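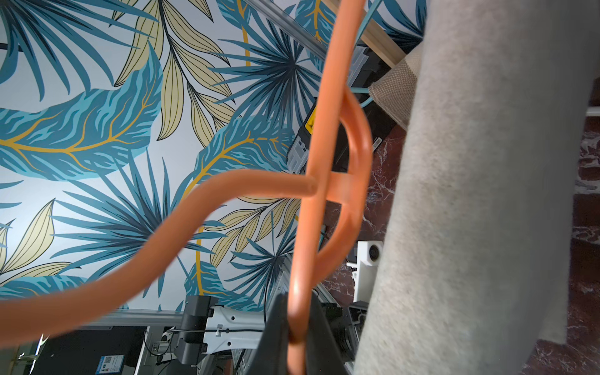
Intro to Retail Costing — handout 3, revised 20 Apr 2022

Picking up where we stopped, fixed vs variable. Most of you got fixed right. Variable less so, so again, quickly.

Fixed: doesn't move with volume inside the period. Rent, insurance, the shop's salaried manager.
Variable: moves with each unit. Stock, bags, card fees.
Mixed: bit of both. Phone contract with a base charge plus usage. Split it before you do anything else.

Case A, Prunier (small homewares shop). Fixed costs for March, $2375. Average contribution per sale, $3. Break-even = fixed over contribution. Do the division yourselves, round UP, you can't make part of a sale. Half the class rounded down last time.
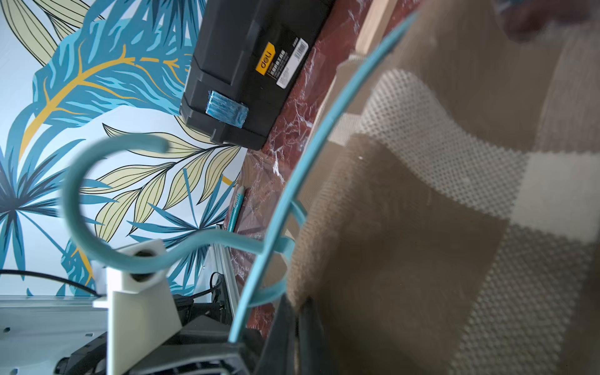
Then change one thing only. Say the landlord adds $300. New fixed figure, same contribution, run it again. Don't touch price yet — price changes contribution and teh whole thing shifts.

Common slips:
- using selling price where contribution belongs
- counting unsold stock as a cost of the month (it's inventory, sits on the balance sheet)
- forgetting markdowns. A markdown eats contribution dollar for dollar

Margin and markup are not the same number. Margin is on price, markup is on cost. Suppliers quote either one, so ask. Kalgate's price list uses markup, Skolham's uses margin, both just say "profit %" at the top of the column.
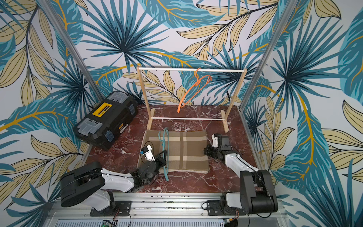
READING AND PROBLEMS

Kravchuk workbook, chapter 2, all the odd problems. Show the working, a bare answer gets half credit. Skip the graph question, the axis labels are swapped in our printing.

Bring a calculater. Phones stay in bags for the quiz.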